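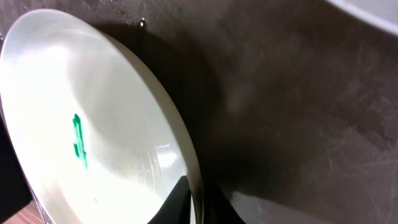 bunting_dishes

My arm has started losing plates. It's a two-finger Nirau gripper on a small Briltasia arm, set up on a bench to move dishes from a scuffed mat to a rack. The bowls are fine. The sponge is fine. The white plate with the green mark on it is where my troubles live.

The finger goes in at the rim, closes, and then one of two things happens. Either the plate rises like it should, or it swings down around the fingertip like a pub sign and the controller throws error 102, which the manual explains as "grip event." Thank you, manual.

The cycle counter says 3,704 and I've never changed the fingertip pads. I wiped them with dish soap, which made me feel better and did nothing for the plate. Then I turned the grip force up to 100 percent, and now it loses the plate with more confidence. Is this worn pads, bad calibration, or do I just own a plate that hates me? I'd like to sort it out before October, when I have to show the thing to people.

Posted August 2018

rutachfan204

Pads. It's always pads. Buy new ones.

slowmill

It may well be the pads, but I'd spend an evening on it before spending money.

Put the force back where it was. A glazed rim is curved and slick, and a hard squeeze on a slope pushes the plate out of the grip. I ran mine at full force for most of a summer and all I got was a very tired gripper.

Next, power down and look at the pads sideways under a lamp. You want a flat face on both. If one has a shiny stripe or a groove, swap the pair. Don't change just the bad one, or you'll have one tall finger and one short finger and a whole new post to write. The Rutach pads fit if you trim the back edge a little. Let the glue cure overnight, and I do mean overnight, having once meant an hour.

Wipe new pads with plain water and a lint-free cloth. Dish soap leaves a film, so your cleaning may have been helping the plate.

After that, redo the finger zero with the gripper empty – new pads are thicker than old ones and the controller has no idea you changed anything. Then teach the plate pick again, with the fingers reaching farther in past the rim. A plate held by its very edge will try to hang straight down, and I can't say I blame it.

Test on something soft before you go back to crockery. I use a kitchen sponge. If the grip is uneven it twists as the fingers close, and when I drop it the floor doesn't fill up with evidence.

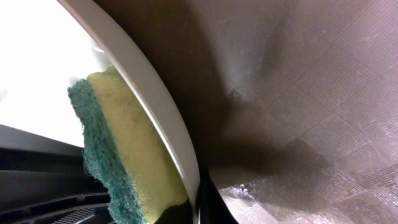 Do I have to redo the finger zero every time I change the pads?

Every time, even if the new pads are the same make as the old ones. Run it with the gripper empty and the arm parked, then save it before you power off.

dampcloth

Same gripper, same error. Mine was a loose screw behind the left finger. Check that first, it's free. I bought two sets of pads before I did.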